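Zakix Campaign Desk
Set-up guide, section 3: Building a statement tracker

In this section you make a tracker for one politician or one office. The tracker collects speeches, interviews and posts, and it shows you when a position on a subject has changed. You should have finished section 2 (accounts and roles) before you start. If your newsroom or advocacy group works in two languages, please read also the note on translations at the end.

3.1 Before you start

You need an Editor or Owner role. With the Reader role the button New Tracker is gray and does nothing.

Prepare a short list of the subjects you want to follow. For foreign policy we advise to keep the subjects narrow. "Middle East" is too wide and brings so many results that your team will stop reading them. "Status of embassies" or "border talks" works better.

3.2 Creating the tracker

1. Open the left menu and choose Trackers, then New Tracker.

2. Type the name of the person or the office. If you follow the office, the tracker continues after an election with the new holder. If you follow the person, it continues when the person moves to another office. You cannot change this choice later.

3. Choose the start month. The archive is loaded from the first day of this month. For most users March of the current year is enough, but for a candidate in a long campaign you may want to go further back.

4. Add your subjects, one on each line. Press Enter after each.

5. Press Save. The archive starts to load. You can close the window during this time.

Note: The first loading of a busy office can take the whole night. The progress bar is updated only when a full month is loaded, so it may look stopped when it is not.

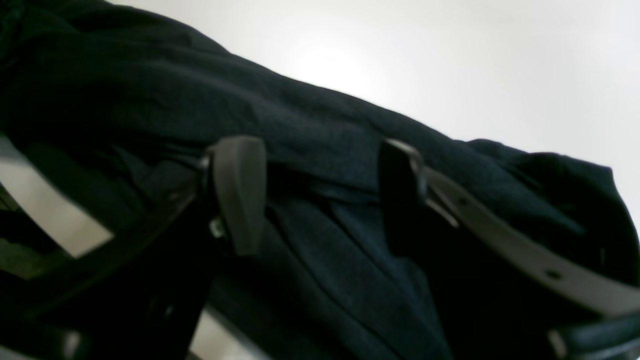
Fig. 3-1. Dark navy fabric, gathered in a band across the middle.

3.3 Connecting sources

The tracker is empty until it has at least one source. Three kinds are offered: official transcripts, press feeds, and manual entries.

1. In the tracker, open the tab Sources.

2. Switch on Official transcripts. No password is needed.

3. For press feeds, paste the address of each feed and press Test. A green line means that the feed was read. A yellow line means that the feed was read but has no dates, and its items will be sorted by the hour of arrival.

4. For manual entries, write the e-mail addresses of the colleagues who may add statements by hand. They receive an invitation from the Naluvport mail server. Ask them to look also in the spam folder.

Caution: Do not connect the same feed under two addresses. The tracker will read each statement as two, and the comparison in 3.4 will show you a person who repeats himself all day.

3.4 Comparing two statements

The comparison view puts an earlier statement on the left and a later one on the right. It marks words that were added, removed or made weaker, for example "must" that became "should".

1. Tick the boxes of 2 statements in the list. The button Compare appears on the bottom line.

2. Press Compare. Wait until both columns have text.

3. Read the full paragraph on both sides before you set a label. A spokesperson's clarification often has the same words as the speech and a different meaning.

4. Choose a label: Same, Clarified, Changed, or Withdrawn.

5. Write one sentence of explanation in the box under the label. Without this sentence the label is not saved.

Caution: The label Changed is visible to every member of your workspace at once. If your group publishes its tracker, it is visible to the public too. Let a second editor confirm it first.

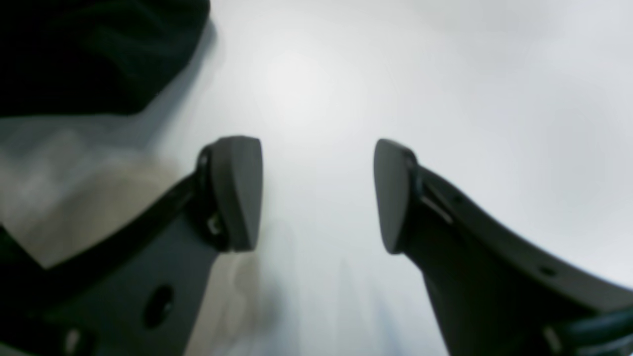 Fig. 3-2. Two dark gray gripper fingers with an open gap between them.

3.5 Translations

When a leader speaks at home in one language and abroad in another, the tracker keeps both texts. The original is always the one used in comparisons. The translation is shown under it in smaller letters.

To correct a translation, open the statement, press Edit translation, and save. Your name is written in the history. The original text cannot be edited by anybody, including the Owner.

3.6 If something goes wrong

Message 313, "Source refused": the website does not allow automatic reading. Use manual entries for this source.

The list is empty after loading: check the spelling of the subjects. The search does not correct spelling mistakes in foreign names.

Labels disappear: the explanation box was left empty. See step 5 in 3.4.

Text of this section: Waltraud Lammers. Checked by Cường Diệp.

Continue with section 4, Alerts and weekly reports.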